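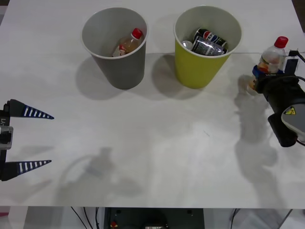 17th May, sort task, planner and release check

Picked up from Unnur's notes on the Tatgate branch. Task is unchanged: plastic bottles to the gray cup, cans to the yellow-green cup, both arms available, one planner process deciding who goes. The class map lives in the task config now and is no longer hard-coded in the behavior tree. Marama asked for that weeks ago.

First thing was the bottle detector. It still gives two boxes on a clear bottle when the label is a strong color, one for the label and one for the whole body. The grasp sampler then takes the smaller box and puts the fingers on the label. Fine for a full bottle, bad for a thin one. I merged boxes with the same class when one sits inside the other, and raised the mask threshold by a notch. Replayed 174 logged frames from the Drisville drive. Doubles are gone except where a bottle lies against a cup rim. Leaving those for Auður, who owns the segmentation weights.

Shadows are the other thing. The arms throw big soft ones over the white table and the depth-free fallback reads some of them as dark objects. I now mask by projecting both arm models onto the table plane, with one fixed light position. It is crude. It gets the long ones and misses the parts thrown by cables, which we don't model at all. 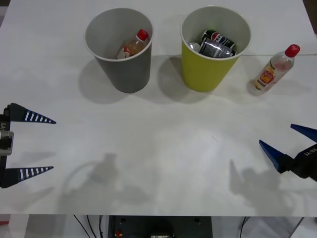 Arm assignment next. The old rule was nearest gripper by straight-line distance, so anything right of the cups goes to the right arm even when the approach angle is poor. Changed the cost to joint travel plus a penalty for crossing the other arm's reserved volume. Planning time went from 20 ms to 35 ms per query, which we can afford at this rate. Reservations are dropped after 200 ms without a heartbeat. Cletus thinks that is too short if the logger stalls. He may be right, so I made it a parameter.

Cans in the yellow-green cup are a planning problem too. Place height was a constant from the cup model, with no account of what is already in there. Now it takes the highest point inside the rim from the last clear view and adds a margin. If the margin puts the release above the limit, the planner returns CUP_FULL and stops. It used to retry forever. 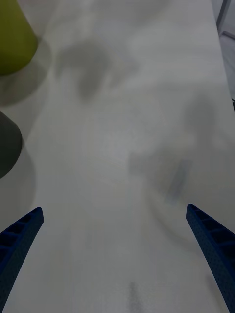
The release check uses the wrist view only. Crop between the fingertips, compare with the stored open-gripper template, call it empty if the difference is under threshold. Problem is that the template was saved under different light, so a dark shadow on the table behind the fingers can push the score over and we get a false "still holding". Switched the comparison to edges, and blurred the crop first so soft shadows drop out. The ribs on the fingers give strong edges, so I masked the fingers from the URDF projection. The projection is off by a few pixels at full opening. Suspect the hand-eye calibration and not the mesh.

Eyvindur wants gripper width added as a second vote. Agreed, but the width topic arrives late compared to the images and needs proper time sync first. Not done today.

Open:
- redo hand-eye on the wrist camera, then check the finger mask again
- cable shadows, maybe a learned mask if Auður has time
- time sync for width topic
- unit test for CUP_FULL
- merge to Tatgate main after Marama has looked at the cost function

Config is pushed, logs are on the Timbridge share under today's folder.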